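Wustmont laundry rig – progress report to Skasik

4 min read

November 6, 2021

Hi all, and thanks for bearing with us while we sorted out the mess I flagged in September. The short version is that we had a gripper fault, it's mostly fixed, and we're a bit behind on the hanging runs.

Here's what went wrong. Partway through a sock run the left arm kept squeezing after it should have let go. The program thought the fingers were open, so it went to lift away and dragged the sock, the hanger and a fair bit of the rack with it. I hit the stop button and it was all over pretty quickly – no one hurt, one clip bent, one very stretched sock. Still, an arm that doesn't know it's holding something is a safety matter, so we shut the whole thing down for 8 days and wrote it up properly.

We went back through the logs and found 383 attempts where the finger position didn't match what we'd told it to do. Most were harmless. The culprit was a worn connector on the gripper cable, and Tutov swapped it for us under the service plan (no extra charge to the grant, you'll be glad to hear!). Šťastný then added a check to the software, so if the fingers and the command disagree, both arms freeze and wait for a person.

We're back on socks now, running at reduced speed.

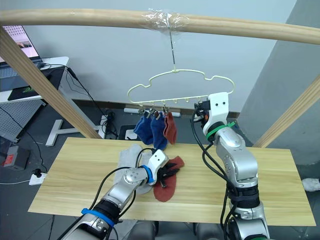 Left gripper on a rust-red sock, right gripper at the hanger bar.

Of the last 95 runs, two tripped the new check, and both were false alarms. I'd rather have those than the other kind, but they do slow us down. The target is still 3,000 clean runs and I think we'll need an extra month to get there – I'll send the revised schedule with the next invoice.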